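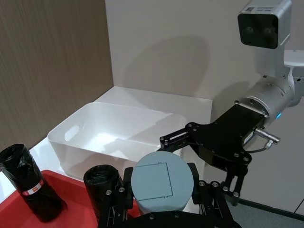
Section 4. Setting up the supply shelf

This section covers the open shelf next to the wood-grain side panel of the Geum utility cabinet. The shelf is meant for light household supplies such as garbage bags, sponges, cloths and spare dish brushes. Finish Section 3 (leveling and wall anchors) before you put anything on the shelf.

4.1 Before you start

You will need:
One white storage bin with handle cutouts
One tray for carrying supplies
A soft cloth
Mild dish soap and water

Wipe the shelf with a damp cloth and dry it. Wash the bin, rinse it, and let it dry completely. Plastic wrapping sticks to a damp bin and can tear when you pull a roll out.

4.2 Placing the bin

1. Set the bin on the shelf with the open side up.
2. Slide it into the corner between the side panel and the back wall. Leave enough space beside the panel to get your fingers to the handle cutout.
3. Press down on each corner of the bin. If it rocks, check the shelf pins as described in Section 3.
4. Pull the bin forward by the handle and push it back again. It should move without scraping the panel.

Note: The Wokwood side panel has a printed grain and cannot be sanded or refinished. Put felt pads on the bin if it rubs.

4.3 Loading garbage bags

1. Bring the rolls to the shelf on the tray. Stand them on end.
2. Leave the paper band on each roll until you are ready to use it. The band keeps the roll tight and shows the bag size.
3. Lift one roll at a time and lower it into the bin. Hold it around the middle, below the loose folds at the top.
4. Start at the back of the bin and work forward.
5. Stand the rolls upright if the shelf above leaves room. If it does not, lay them flat, with no more than 2 layers.
6. Keep different bag sizes in separate rows. Turn the bands so the printing faces out.
7. Take the tray away when the bin is loaded.

Caution: Plastic bags can cause suffocation. Keep the bin out of reach of babies and small children. In an emergency in the United States, call 911.

Caution: Do not store aerosol cans, bleach or drain cleaner in the same bin as garbage bags.

4.4 Using and refilling

Take rolls from the front. When you add new ones, move the older rolls forward first. Once a band has been removed, put a rubber band around the roll or keep it in the Koda door rack (sold separately, see page 77).

Empty the bin and wash it whenever it looks dusty. Do not use scouring pads, which leave scratches on white plastic. The bin is not dishwasher safe.

For replacement shelf pins and felt pads, see the Drinodex parts list at the back of this manual.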